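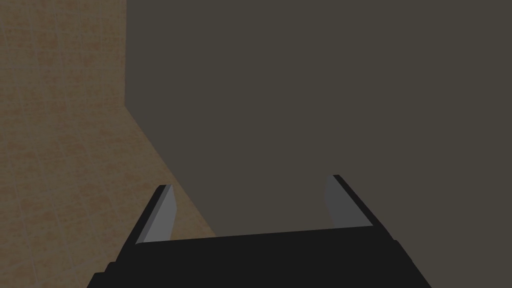

Sim demos, wrist view, February

Picked up where Theresia left the recording queue. Task is still the goggles: find them, get the jaws around some part that will hold, lift, move, release. All simulated, all driven by hand from the desk. Wrist camera saved with every episode, gripper always open at the start.

Total after this morning is 325 episodes on disk. 58 of those are mine, the rest are from Theresia and Peiyu. I threw out 3 where the controller dropped its link partway and the arm just hung there.

Start poses. Naomi wants more episodes that begin with nothing useful in the wrist view, only the dark panel and a bit of tile, so the policy has to learn to search. I agree. Too many of the early ones begin with the target already between the fingers. Changed the sampler in the Ivarden config to allow more yaw at reset. Old config kept as ivarden_narrow.

The goggles are an awkward shape. Lens housings stick out in different directions and there's a wire loop on one side that I would like people to stay away from when closing. Peiyu has been going for the bar along the bottom. I've been going for the body. Leave both in for now, but write the grasp type in the notes column, please. Half the rows are blank.

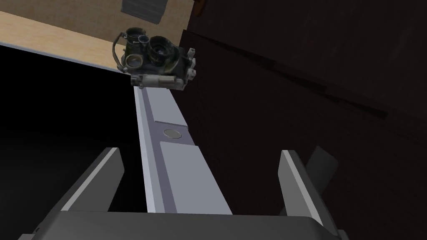

Wrist view, goggles at the far end of the light gray beam, fingers open.

Collision mesh on the goggles is still the coarse one. Asked Yolotzin for the finer version and she will export it tonight. Episodes made with the new mesh go in their own folder.

To do
- relabel episode 135, wrong task string
- fill in missing grasp types
- ask Subira if the Gralunby machine is free for overnight replay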